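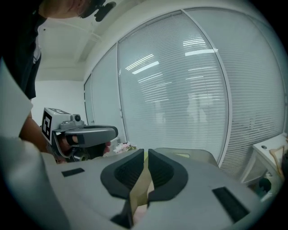 Tillport Family Recipes – README

Version 3
Maintained by Josefien Wuyts
Last changed: Thursday, November 7, 2019

What is in this collection

Tillport is a set of home recipes copied from notebooks, loose cards and the backs of envelopes. The recipes are for slow food made in one heavy pot: stews, braised meat, beans, soups, some rice dishes and a small number of breads baked under a lid. There are 384 recipes in this version. Each one was typed by hand from the paper, and then read a second time against the paper by another person.

I began with my mother's notebook, which has a green oilcloth cover and smells of cloves until today. Then my aunt gave me hers, and then the neighbors in Flumness heard of it. The Durán family lent me a shoebox with cards in Spanish and in English, often both on one card. Their recipes are now the biggest single part of the collection, and I think also the best part.

The files are plain text. You can read them with any program, print them, or load them into a table if you prefer to search that way.

How the files are arranged

The main folder has four folders inside:

recipes – one text file for each recipe
notes – longer notes about a family, a pot or an ingredient
units – the tables I used to change old measures into cups and grams
index – one table with a line for every recipe

The name of a recipe file is made from the source, a number and a short title, for example:

duran_012_black_beans_with_orange.txt
wuyts_003_sunday_beef.txt
flumness_041_barley_soup.txt

Please do not rename the files. The index points to them by name, and if you change one name the line in the index will not find it anymore. This happened to me in March and I lost a weekend to it.

What is in one recipe file

Every file has the same fields in the same order. A field with no information is left in place, with the word "none" after it.

title – as written on the paper, with the spelling of the writer
title_plain – a title in everyday English
source – the notebook or box it comes from
language – the language of the paper
pot – the kind of pot, when the writer mentions it
serves – the number of people, when the writer mentions it
ingredients – one on each line, the old measure first and the new measure after it
method – the text of the writer
method_plain – my rewriting in short steps
margin – everything written in the margins
stains – yes or no

People ask me about the last field. A page with stains is a page that was open next to the stove, so for me it is a sign that the dish was really cooked. I would look at those recipes first.

A short sample

title: Sunday beef as Moeder did it
title_plain: Braised beef with onions and dark beer
source: wuyts
language: Dutch
pot: the iron one with the lid that fits
serves: none
ingredients:
 a good piece of beef | 1 kg chuck, in large pieces
 onions, more than you think | 4 large
 butter, one walnut | 20 g
 dark beer, one bottle | 330 ml
 bread with mustard | 1 slice, 1 tablespoon of mustard
 laurel | 2 bay leaves
method: Brown the meat and do not hurry. Take it out. Onions in the same butter. Put all back with the beer and the laurel. Bread on top with the mustard side down. Go to church.
method_plain: 1. Brown the beef on all sides in the butter and take it out. 2. Cook the onions in the same pot until they are soft and yellow. 3. Put the beef back, add beer and bay leaves. 4. Lay the bread on top, mustard side down. 5. Cover and cook on very low heat for three hours. Stir the bread into the sauce before serving.
margin: "too sweet with the beer of Karel"
stains: yes

"Go to church" is a measure of time, and it was a difficult one. My aunt says the service was one and a half hours, but there was the walk in both directions and also the talking outside. I cooked it with two hours and the meat was still tough. With three hours it was good, so three hours is what I wrote.

How the old measures were changed

This took the longest of everything. Nearly every writer had a cup of her own. When the cup still exists I filled it with water and weighed the water. When it does not exist I asked the family, and I cooked the dish with my best guess. The units folder has one table for each source, with a column called "sure" that says measured, told or guessed.

There are 87 measures marked as guessed. If a recipe tastes wrong to you, look there before you blame the writer. Salt is the worst case. Some of the older cards say only "salt", and I did not add an amount to these. Please use your own tongue.

Oven temperatures were also not easy. The older papers say slow, moderate, quick, or "when the flour browns on the paper". In the plain method I give Fahrenheit first and Celsius after it. For slow I used 300 F (150 C) and for moderate 350 F (175 C). For anything quicker I looked at what kind of dish it was and decided for each one alone.

About the pots

Many of these dishes depend on a pot that is heavy and closes well. If your pot is thin, use less heat and look at it more often – the bottom will catch before you smell it. A few writers used bare iron and warn in the margin against tomatoes or wine. With enamel inside you do not have this problem, and I have marked in the notes folder which recipes I cooked in both.

The Durán bean recipes were made for a clay pot on a gas flame. I only have enamel, and in it the beans were ready sooner than the card says. Start to taste them half an hour before the time.

The breads need a pot that can go hot and empty into the oven. Check this with the maker of your pot. A knob of plastic on the lid will not like it.

What I left out

The box from Dredport had many cards that were cut out of magazines and product packages. I did not type these, even when a family cooked them for years, because they belong to other people. Where a writer changed a printed recipe so much that it became hers, I kept it and said so in the notes.

I also left out the home canning and preserving recipes. Some of them are old and their methods are not considered safe now. If you have inherited such a recipe, please compare it with current advice on canning before you make it.

Family names other than those of the lenders were shortened to a first name. Two families asked me to remove remarks about relatives from the margins, and I did. In these places the margin field says "removed on request".

Known problems

The field "serves" is missing in most of the files. Please do not make averages from it.

The language field allows only one language. For the cards of the Durán family that have two, I put the language of the title. A better solution would be a second field, but this would break the index for people who already use it.

In the Flumness part there are 34 recipes where the paper was wet at some time and words are lost. A lost word is written as [...] and I did not fill it, also not when it is easy to guess. In the plain method I did fill it, between square brackets.

Accents are correct in the recipe files, but in the index they can look strange in older spreadsheet programs. Choose UTF-8 when you open it.

There are several barley soups that are almost the same. They are not copies. Three sisters wrote them, and each one is certain about when the leek goes in.

Changes

Version 3: added the rest of the Durán cards, added the stains field, repaired the index.
Version 2: added Flumness, separated the old and new measures.
Version 1: the Wuyts notebooks only.

Use and permission

You may copy, cook, print and translate the recipes for your own use, for a school or for a club. Please keep the source line with each recipe. If you want to sell a book with them, write to me first, so that I can ask the families. Two of them have already told me they would say no.

The paper originals went back to their owners. I keep scans, but they are not part of the download and I do not send them.

Corrections and new recipes

Corrections are welcome, above all from people who have cooked the dish. Please send the file name, the line that is wrong, and what you think it must be. If it is about a time or a temperature, tell me also which pot and which stove.

For new recipes I would like a clear photo of both sides of the card, the name of the person who wrote it if you know it, and one or two sentences on when it was eaten. I hope to arrive at 1,000 recipes one day, but I type slowly and each one must be read twice, so please be patient when you do not hear from me. In winter I answer faster.

If you can read old Dutch handwriting, please tell me. There is one notebook of my great-grandmother that I still cannot read past the page with the pea soup.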